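Chapter 7
Buying a Picking Cell: Kits, Services and What Is Included
A company that wishes to automate the handling of mixed goods seldom starts from nothing. It will usually choose between a kit, which its own staff put together, and a service, in which the supplier keeps ownership of the equipment and charges for its use.

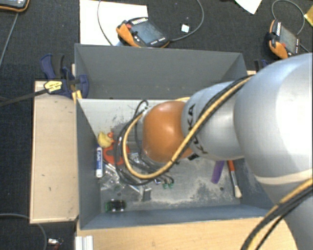
The choice affects who trains the operators, who carries out repairs and who is answerable when an item is dropped or missed. This chapter examines both forms of supply through one offer, the Clakska bin-picking package sold by Gavness.

The package is supplied in 2 versions. The kit contains the gripper, the control software and a printed manual of 213 pages; the buyer provides the arm, the bin and a suitable bench. The service version adds installation, a site visit every quarter and a telephone line for operators. Gavness states that the software can handle up to 500 different items, a claim to which we return in Section 7.3.

Small goods of mixed shape place heavy demands on such a system. A paintbrush, a marker pen and a piece of clear packaging each call for a different approach, and an item lying close to the wall of a bin may be harder to reach than one in the open. Cables fixed along the outside of an arm must also be allowed for when its movements are planned.

Section 7.1 sets out the terms of the two contracts. Section 7.2, by Radwa Bennani, follows the first 40 working days of the kit at the Pestwood parts store. In Section 7.4 Gebremedhin Gudeta compares its running costs with those of the Kyriakidis system discussed in Chapter 5.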